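Flevthorpe公布厨房双臂机器人采购计划，首批设备定于八月交付
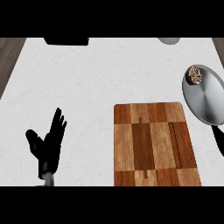 Flevthorpe今日公布下一阶段厨房自动化设备的采购安排。公司计划在旗下团餐厨房引入双臂机器人工作站，用于台面备餐、器具取放和成品转移等工作。首批采购6套，供应商为Trerier，仿真测试与验收软件由Liapis提供。项目在公司内部的名称为Skellamard。

本次采购采用先仿真、后下单、再分批付款的方式。Flevthorpe在编制预算之前，先由Liapis按照现有厨房的台面尺寸和常用器具建立仿真环境，将备选的机械臂和灵巧手放入其中进行任务测试。测试内容包括抓取与放置小件烘焙食品、移动砧板、握持带柄锅具，以及在台面物品较多时的避让。全部测试共运行1207次，结果按任务类别分别统计，作为选型评分的依据之一。

选型过程中，公司比较了两类末端执行器。二指夹爪价格较低，维护简单，适合拿取规格统一的盒装物料。多指灵巧手价格较高，备件种类也多，但可以用同一只手处理锅柄、砧板边缘和形状不规则的食品，省去更换工具的时间。经过核算，公司决定首批工作站全部配备多指灵巧手，夹爪作为选配件保留在框架协议内，各厨房今后可按需要单独申购。

预算方面，Skellamard项目的费用分为设备、场地、软件和运行四个部分。设备费包括双臂本体、灵巧手、控制柜和安全装置。场地费包括台面加固、电源改造和地面排水调整。软件费按工作站数量计算，仿真环境的更新包含在内。运行费包括备件、清洁耗材、年度校准和人员培训。公司在以往的设备采购中曾出现场地和培训费用估计偏低的情况，因此本次要求这两项在立项时单独列出，不得并入设备报价。

项目启动前，采购部门对各厨房的工位做了一次摸底，共登记台面工位908个。经评估，符合首期改造条件的有37个，主要条件是台面深度足够、两侧留有检修空间、附近有独立供电回路。首批工作站将从这些工位中选址安装，其余工位列入后续计划。台面为天然石材的工位需要另做承重检查，检查费用由场地预算承担。

付款按节点进行。合同签订后支付预付款，设备到场并完成外观检查后支付第二笔，现场验收合格后支付第三笔，余款在质保期满后结清。现场验收使用与仿真阶段相同的任务清单，供应商须在真实台面上逐项完成。仿真结果与现场结果差距较大的任务，由Trerier和Liapis共同提交分析报告，整改期间不计入验收时间。

Flevthorpe同时说明，仿真测试不能替代现场测试。金属锅具的反光、食品表面的碎屑以及砧板受潮后的摩擦变化，在仿真中只能近似处理。公司在预算中为此预留了现场调试费用，由项目组统一管理，各厨房不需要自行申请。未使用的部分在项目结束后退回总预算。

备件供应是合同谈判的重点之一。灵巧手的手指关节和指尖护套属于易损件，Trerier需在签约时提供完整的备件价目表，并在质保期内保持价格不变。常用备件将存放在Flevthorpe的中心仓库，由仓库统一发放。整手更换时，厨房可以先领用周转件，故障件再寄回供应商检修。

在人员安排上，每个安装工作站的厨房将指定一个班组参加培训。培训内容包括开机检查、任务切换、急停操作、日常清洁和故障报修。培训安排在设备到场之前完成，所需工时计入项目运行费，不占用厨房原有的人工预算。设备投入使用后，热加工环节仍由厨师完成，机器人工作站只承担台面上的备餐和转移任务。

食品安全方面，与食品直接接触的护套和工具须提供材质证明，并能够拆下单独清洗。采购文件对清洗方式、消毒剂种类和更换周期作了规定，供应商如需调整，应提前书面通知。各厨房原有的清洁记录表将增加机器人工作站一栏，格式由总部统一下发。

首批设备计划于八月交付，随后进入安装和现场验收阶段。第二批采购的数量将在首批验收完成后确定，参考指标包括任务完成情况、停机时间、备件消耗和每个工位的实际运行成本。框架协议允许Flevthorpe在第二批采购中调整配置，也允许其他供应商参与灵巧手部分的报价。

有意参与后续报价的供应商，可向Flevthorpe采购部门索取技术要求和任务清单。报价文件应将设备、安装、软件和备件分项列明，并注明各项价格的有效期。曾参与首批选型但未中选的供应商可以重新提交方案，已通过的资质审查继续有效。

关于Flevthorpe
Flevthorpe从事团体餐饮服务，为企业园区、学校和医疗机构运营厨房，业务包括菜单设计、集中采购、现场制作和厨房设备管理。

关于Trerier
Trerier生产双臂机器人工作站及配套的灵巧手和夹爪，产品用于餐饮、包装和实验室等场所。

关于Liapis
Liapis开发机器人仿真与验收测试软件，为设备采购方提供场景建模、任务测试和结果分析服务。

媒体及供应商垂询，请联系Flevthorpe采购部门。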